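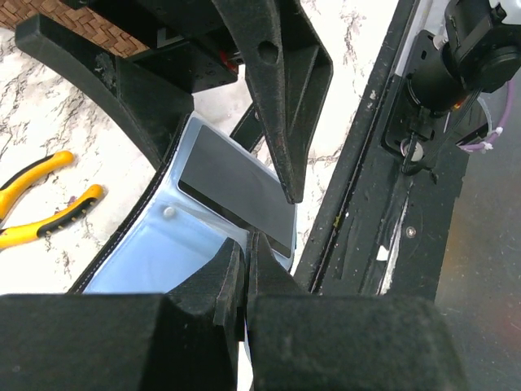
Rustcombe Readers – Nonfiction Book Club

April 29, 2018

So we finally finished the prison letters book! I know, I know, I've been promising this post since February, and a few of you have been very patient in the comments. It took our club three meetings to get through it, and we're usually a one-meeting kind of bunch.

If you missed my earlier post, it's a collection of letters between a man serving a long sentence and the woman whose brother he killed. Plarkby Press put it out as a slim paperback with no introduction and no photos, just the letters in order. She wrote first. It took him 5 months to write back, and his first answer is six lines long. I read those six lines on the bus and then missed my stop (and the one after it).

What got me is how ordinary so much of it is. They write about the weather and his bad knee and her tomato plants. Then in the middle of a paragraph on canning she'll ask him something so direct that I had to put the book down and go do the dishes. She never says she forgives him, at least not in those words, and we argued about that for most of our second meeting. Half the room thought the whole book was her forgiving him. The other half thought she just wanted somebody who remembered that day as well as she did. I went back and forth, and I'm still going!

I do have a complaint. The last section jumps ahead two years without a word about what happened in between. Did they stop writing? Did they meet? Were some letters held back for the family's sake? I'd have been happy with one short note from the publisher. One of our members said the gap was her favorite part, so there you go – we can't agree on anything.

I also want to mention the restorative justice evening at the Avis Street library, which a bunch of us went to after our last meeting. The speaker has been running victim and offender dialogues for years, and she was very frank about how many never get past the first phone call. She talked a lot about the waiting. I wish I'd heard her before I read the book instead of after, and I'm tempted to start it over from page one.

Next up is the Hailu memoir, the one about growing up between two countries and two churches. It's long, so we're splitting it in two and reading up to the wedding chapter first. The library has a couple of copies, and mine is free to borrow once I've stopped underlining things in it. If you've already read it, please don't tell me what happens with the father.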